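Should I pay for the long warranty on a used convertible?

Nicanor Villalobos
Hi all! I'm close to buying a used Savero with the folding roof, and the dealer wants 1244 dollars for the Bellex plan. Does it cover the roof motor?

Unai Valcárcel
Ask to see the parts list first. Mine left out the motor and the seals - I paid 820 for a motor that spring (ouch!). Keep the roof drains clear too, and go easy with the water.

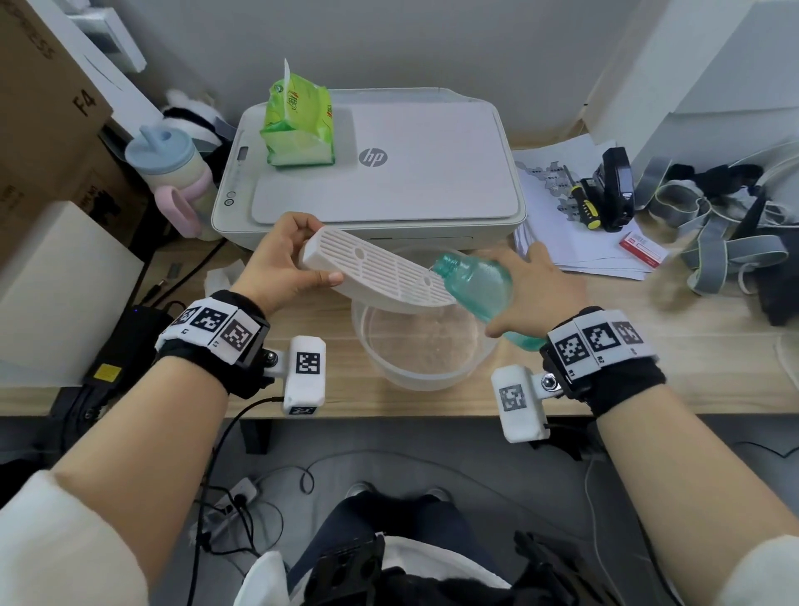 Slotted tray held over a bowl of water

If they'll drop the price to 704, I'd think about it, friend.

Vidal
i skipped it, no regrets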